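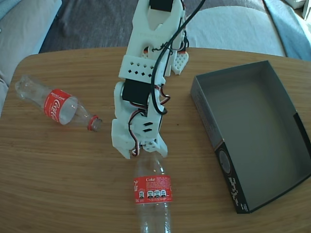 Clear plastic Coca-Cola bottle, upright on a wooden tabletop.

Where Do Ulldale's Bottles Go?
Student project report, July 9, 2025

Our group wanted to know what people in Ulldale do with a plastic drink bottle once it's empty. We handed out 1,000 short surveys between the Vogler bridge and the Millesside bus stop, and 377 came back – way more than we expected!

The question that got the best answers was the open one at the end. People wrote whole paragraphs about missing bins, full bins, and bins with lids too stiff for kids to push. We loved reading these.

We also walked the river path on 6 mornings and marked every bin on a map. The long stretch behind Clasetti Park has 22 benches and a single recycling bin, right at the parking lot. A lot of the survey comments were about that same stretch, so the map and the answers fit together really well.

Next we want to repeat the walk in August, when the park is busiest, and try the survey again with a shorter first page.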